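Week 5 handout: Teaching by Teleoperation
Geetha Hegde, Apr 29, 2024

Welcome back! Today we finally drive the arm ourselves, and I can't wait. Every run you record becomes a lesson the robot can learn from, so start simple: plush fruit, a plate, a tray. 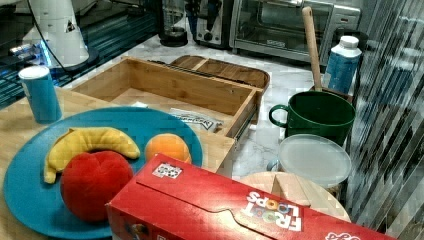
Should I throw out a run if my hand slips?
Keep it if you recovered and finished the task. The fix teaches the robot how to get out of trouble (great stuff!), but mark it in the log.

Last February's group recorded 300 runs, and Fuad Mamo's were the smoothest because he moved slowly near the edges of things.
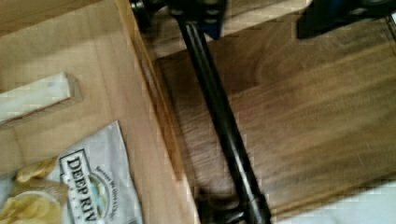
Check both views before you start: wrist for the last few inches, overhead for the big moves.
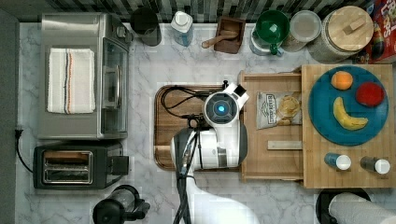

Change the layout every few runs, too. Send your logs to Kiros Negash.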